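Para: lista de distribución de entidades colaboradoras
Asunto: Re: Requisitos de identificación para la apertura de cuentas básicas

Estimadas entidades:

En relación con la consulta remitida a esta lista en enero, y que se reproduce a continuación, la Oficina de Inclusión Financiera de Mamani comunica el criterio que se aplicará en adelante.

> Desde la Asociación Flondolau trasladamos nuestra preocupación por
> las solicitudes de cuenta básica que se rechazan en ventanilla cuando
> la persona no puede acreditar un domicilio fijo. En el último semestre
> hemos acompañado a 52 solicitantes, en su mayoría trabajadoras del
> hogar y vendedores ambulantes. En 16 casos la sucursal denegó la
> apertura de palabra, sin entregar escrito alguno.
> Rogamos se aclare si el certificado de una entidad social es
> documento suficiente y ante quién debe reclamarse.

1. Acreditación del domicilio

El certificado emitido por una entidad inscrita en el registro municipal se considera suficiente a efectos de notificaciones. Deberá llevar sello, número de inscripción y fecha de emisión no superior a tres meses. No se exigirá contrato de alquiler ni recibo de suministros a quien presente dicho certificado junto con un documento de identidad en vigor.

2. Denegaciones

Toda denegación deberá constar por escrito, con indicación del motivo y del plazo de reclamación. Se recuerda que la profesión declarada, la ausencia de nómina o el carácter irregular de los ingresos no constituyen motivo de denegación - tampoco cuando el solicitante perciba sus ingresos en efectivo. Si la sucursal se negara a entregar el escrito, la entidad acompañante podrá presentar una declaración firmada por la persona interesada, con la dirección de la oficina y la hora aproximada de la visita.

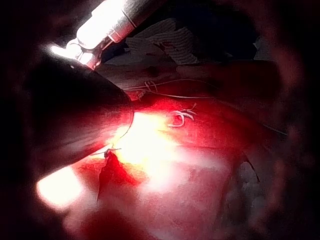 3. Tramitación de las reclamaciones

Las reclamaciones se presentarán a través de la plataforma Wovimov, apartado "Servicios bancarios". Las entidades que todavía no dispongan de clave de acceso pueden solicitarla respondiendo a este mensaje. Los expedientes en papel ya entregados en el registro conservan su validez y no es necesario duplicarlos. A fecha de cierre del último trimestre constaban 144 expedientes abiertos, que se resolverán por orden de entrada.

4. Sesión informativa

Se celebrará una sesión en el centro cívico Drotomness durante el mes de marzo, de 10:00 a 12:30. La convocatoria, con el orden del día, se enviará a esta misma lista. Cada entidad podrá inscribir a dos personas - las plazas sobrantes se asignarán después entre quienes lo soliciten.

Se ruega no incluir en los mensajes a la lista datos personales de los solicitantes, ni siquiera iniciales.

Atentamente,

Oficina de Inclusión Financiera de Mamani
Área de Derechos Sociales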